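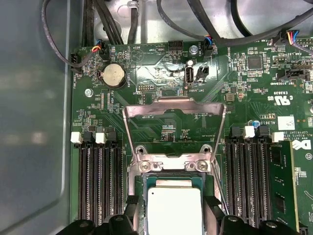 Forums > Desktop Hardware > Older Workstations > Is a "board refresh" worth paying for?

7 min read

**slatwall_62**

Posted 1 September 2022

I have an old Dell tower that a shop wants to "refresh" for me. Their list: pull the processor, clean it, new paste, reseat all the memory, clear out the dust, put it back together. They want 6 hours of labor. Six. I have built exactly one computer in my life and it took me an afternoon including lunch.

The machine runs. It's slow to start and once in a while it beeps at me and I have to power it off and on. The shop is called Wilura and they have decent reviews, for whatever reviews are worth. Is any of this real work or am I paying for somebody to blow air at it?

**pinchroller**

Reseating memory is real. Paste is real if the old stuff has dried out. Six hours is not real. I could do everything on that list before my coffee got cold, and I'm slow.

The beeping on startup is your clue. Count the beeps, look up the code in the manual for your exact model, and you'll probably end up at memory. Take the sticks out, put them back in, see if it quits doing it. Free.

**ohmwrecker**

Disagree on "before my coffee got cold." People say this about paste jobs and then you see the photos they post asking for help. On these older boards the processor sits loose in the socket once the bracket is up. The bracket swings up and leans back, and the chip just lies there with nothing holding it. Bump it, drop a screw on it, lift it at an angle, and you've got a bent pin in the socket. Then you're shopping for a whole board.

I'm not defending six hours. I'm saying it isn't nothing.

**slatwall_62**

How would I even know if a pin was bent? Would the shop tell me if they did it?

**ohmwrecker**

Look straight down into the empty socket with a flashlight. The pins make a pattern, and a bent one breaks it. As for the shop telling you, draw your own conclusions. Ask for a photo of the socket before and after. If they won't take two photos for six hours of money, go elsewhere.

**gravel_and_toast**

I'm going to be the wet blanket. Why are we refreshing this thing at all? It's an old tower. You can buy a used one with a faster processor for less than the labor on this job. Every time one of these threads comes up everybody argues about paste and no one asks if the computer is worth the paste.

**slatwall_62**

Fair question. It has an old expansion card in it that runs a label cutter. The card came from Ulari, who don't make it anymore, and the software won't install on anything newer. I tried. So it's this tower or a new cutter, and a new cutter is $700 used.

**gravel_and_toast**

OK, that changes it. I withdraw the blanket. I'd still buy a second identical tower for parts, though.

**pinchroller**

Second the parts tower. Same model, same board, and check the board number, don't go by the name on the front. Dell used the same case with different boards for years, so the outside tells you very little.

**tin_lid_theory**

Has anybody here seen proof that fresh paste fixes a slow start? I keep reading it. Slow start on a machine this old is the hard drive nine times out of ten. Put in a cheap SSD and it'll feel like a new computer, paste or no paste. The shop didn't mention the drive at all, did they? That would bother me more than the six hours.

**slatwall_62**

They did not mention the drive.

**ohmwrecker**

tin_lid is right about that and I should have said it first. Paste affects heat. Heat can slow a computer down once it's working hard, but I wouldn't expect it to do much to the first minute after you push the button. Clone the drive before you do anything else to this machine. If that cutter software is on there and can't be installed again, the drive is the most valuable part in the box.

**hexdriver_hal0**

Some practical stuff from doing a lot of these.

Lay the case flat on its side before you open it, on something that doesn't wobble. People try to do this with the tower standing up and then they're pushing memory in sideways against a board that flexes. With the tower flat you're pressing straight down and you can see what you're doing.

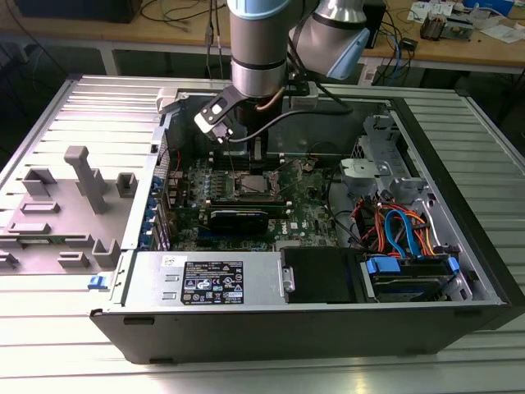

Unplug it from the wall and hold the power button in for a few seconds. Then get the cables out of your way, but don't yank them. In these cases the drive cables and the power bundles all end up in a heap by the drive cage, and if you shove that heap aside you can pull a drive plug half loose. Now you have a computer that won't find its drive, and you'll blame the memory you just touched.

For memory: open the latches, lift the stick straight up, look at the slot. Dust in there comes out with short puffs of air. Press the stick back in until the latches close by themselves. If you have to pull a latch closed, the stick isn't in.

And watch the latch colors. On a lot of boards the white ones mark which slots get filled first. If somebody before you put the sticks wherever they felt like it, you may find the beeping right there.

**pinchroller**

"On a lot of boards." On some boards the colors mean which sticks go in pairs, and on some cheap ones they mean the factory had white plastic that week. Read the diagram in the manual.

**hexdriver_hal0**

I said a lot. On the Dells I've worked on it's been fill the white first. But yes, read the manual.

**tin_lid_theory**

Eraser on the contacts, yes or no? I've heard both and I don't believe either side.

**hexdriver_hal0**

No. It leaves crumbs and wears the gold. Rubbing alcohol on a lint-free cloth.

**pinchroller**

Yes, if you're gentle. Been doing it for 11 years and haven't killed a stick.

**ohmwrecker**

Haven't killed one that you know of.

**slatwall_62**

OK, I called Wilura back and asked about the drive. The guy said cloning is "a separate service." I asked for photos of the socket and he said they don't do that. I asked which part takes six hours and he said it's a flat package. So that's a no from me.

There's another place, Adeyemi, that quoted one hour plus the price of the drive, and said they'd leave the processor alone unless the temperatures looked bad. Is that too cheap? Now I'm suspicious in the other direction.

**ohmwrecker**

"Leave it alone unless the temperatures look bad" is the first sensible sentence any shop has said in this thread. Ask what number they call bad. If they have an answer, fine.

**gravel_and_toast**

One hour sounds low for clone plus reseat plus cleaning, but the clone mostly runs by itself. I'd want it in writing that the old drive comes back to you untouched. Put it in a drawer.

**slatwall_62**

Update. I did the memory myself. Tower flat on the kitchen table, read the diagram twice. There were 4 sticks and one of them had a latch that wasn't all the way closed. I pushed it in and it clicked. Eleven starts since then and no beep. I'm not calling it fixed.

Didn't touch the processor. I looked at it for a while and put the cover back on.

**tin_lid_theory**

Eleven starts isn't much if it only beeped once in a while to begin with. Let it run till October. And did you clone the drive?

**slatwall_62**

Not yet.

**ohmwrecker**

Clone the drive.

**pinchroller**

There's a free cloning program linked in the Potness thread, pinned at the top of the storage section. Some people in there say it choked on older drives, so read to the end before you start it. It worked on mine.

**slatwall_62**

Reading it now. Half of them say it's great and the other half say it ate their boot partition. I'm taking it to Adeyemi for the clone.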